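Winter coat collection: dates and drop-off points

The winter coat collection is open again and runs until the end of the month. Last year we passed on 500 coats, fleeces and jumpers through the Flarstead advice centre, and the centre has asked for the same again. Men's medium and large are the sizes most often requested, along with anything for children over nine.

Please wash items before you bring them in and check the pockets. Zips should work. A missing button is fine - there is a mending table on Tuesday evenings, and spare hands are welcome at it. 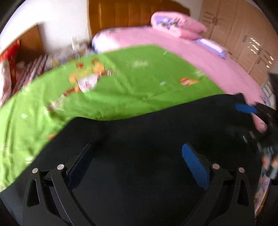 Drop-off is at the Brelura Road hall, side entrance, between 10am and 4pm on weekdays. The Zerouali bakery is also taking bags at the counter during shop hours, up to two per person as space behind the till is tight. Bags left outside either building overnight get soaked and have to be thrown away, so please don't.

We can't take duvets, pillows, shoes or school uniform. The uniform swap is a separate event and will be back in July. 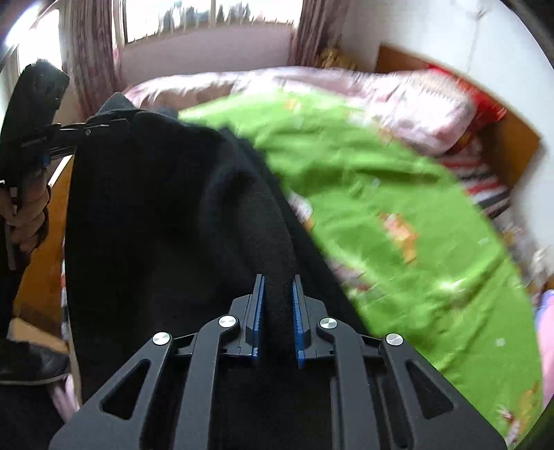 If you can't get to a drop-off point, Cường Khổng is doing a van round for anyone within the 14 streets on the parish map. Leave your name and address at the hall office and he will ring you with a day. Evening collections are possible but limited.

Sorting starts on Sunday, January 12, 2025 at 2pm in the main hall. Bring a marker pen if you have one. Tea is provided, and parking is at the back, next to the bins.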